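I love a plastic bin. There, I said it! If you have a garage, a workshop, a basement or even a deep closet, a handful of plain open bins will do more for you than any fancy shelving system, and they cost next to nothing. I've been sorting my workshop with them for years and I still get a little thrill when I put a fresh one to work.

These are the tips I keep repeating to friends, collected in one spot so I can finally just send people a link.

## Pick a loud color

Gray and black bins look smart in the store. Then you set one on a garage floor at 9 at night, carry a ladder past it and find it with your shin. Go bright. Yellow is my favorite by a mile, with orange close behind, and either one shows up beautifully against concrete even when the light is poor.

A light color helps on the inside too. Small dark screws, washers and drill bits stand right out on a yellow floor, and you can see at a glance when it's time for a wipe. In a black bin you're fishing around by feel, and if there's a loose utility blade in there you'll be sorry.

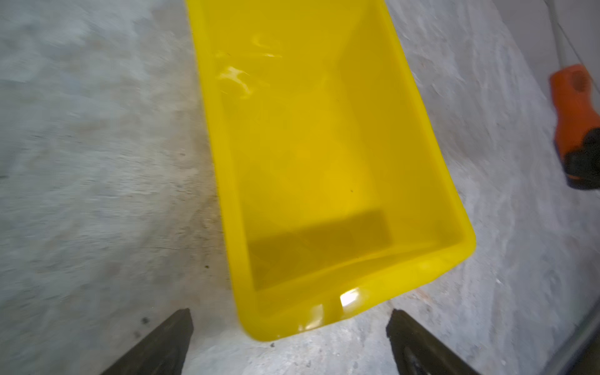
*A bright yellow bin on the concrete, empty and ready to fill.*

My own bins are a happy mix. The big ones are from Plerell, the small ones are by Morsy, and they don't stack with each other at all, so please learn from me and stick to one make per shelf! If you already own a jumble, sort them by footprint first and give each kind its own stretch of shelf.

## Check the corners before you buy

Run your thumb around the inside. Rounded corners are so much easier to clean than sharp ones – sawdust and old grease love a tight corner and will sit there until you go after them with a toothbrush. Smooth walls are worth having for the same reason. One swipe with a rag and you're done.

Look for a good thick rim as well. That's where your fingers go when the bin is full of something heavy, and a thin edge digs in. Pick the bin up by one end in the store and give it a little twist. A bit of flex is fine. If it folds like a taco, leave it there.

## Measure at the bottom

Plenty of bins get narrower toward the floor, and the size on the label is very often taken at the top. I once bought a whole set for my sanding sheets and every one of them was too tight down below, so the sheets curled up the sides like old toast. Bring a tape measure, or bring the thing you want to store and drop it in right there in the aisle.

The taper does have its good side. Empty bins nest, and a tower of them takes up almost no room at all over the summer.

## Give it a proper wash

My workshop bins come down for a wash every April, when I can open the big door and hose things off outside. It's a good job for a warm morning, and a very satisfying one!

1. Tip everything out onto an old sheet.
2. Knock the bin upside down against your palm to get rid of the dust and chips.
3. Wash with warm water and a squirt of dish soap, using a soft brush along the seams at the bottom.
4. Rinse, then leave it upside down on a couple of sticks so the air can get under.

Skip the scouring pad. It scratches the shine off, and scratched plastic holds on to dirt forever after. For sticker glue I rub in a little cooking oil, go away for a cup of coffee, and come back with a rag. Works nearly every time.

## Get them up off the floor (mostly)

Concrete is dusty stuff, especially an old slab that was never sealed. It sheds a fine gray powder that creeps into everything, and bare concrete can be damp without looking it. Anything made of paper, cloth or untreated steel should go up on a shelf, or at least on a scrap of wood.

What I do keep on the floor is one empty bin. Just one! It's the catch-all, and it's the best habit I ever picked up. While I work, every stray clamp, offcut and pencil stub goes in there, and when I'm finished I carry it once around the room and put everything home. It takes less time than hunting for the tape measure ever did.

If your slab is really crumbly, a coat of sealer makes a huge difference. Sweep first, then sweep again. I used Cella on mine and went over it with a roller on a long pole, and my broom has had an easy life ever since.

## Label the end, not the lid

Lids wander. Put the label on the short end that faces you, at the same height on every bin, and write it big. Painter's tape and a fat marker will do fine, and you can peel it off without a fight when the contents change. Be generous with what goes under one label, too. "Plumbing" gets used for years, while "half-inch elbows" gets ignored by the second week.

## A few small extras

- Line a bin with a scrap of carpet for hand planes and chisels.
- Cut a piece of cardboard to fit across the middle and you've got two bins.
- Keep full bins of hardware low down. Nails are far heavier than they look.
- Don't leave plastic bins in full sun by the window. They fade and then they go brittle.

Next up on my list is the paint shelf, which is a whole adventure of its own. I've got a stack of Ustach trays waiting for it, and I can't wait to get started!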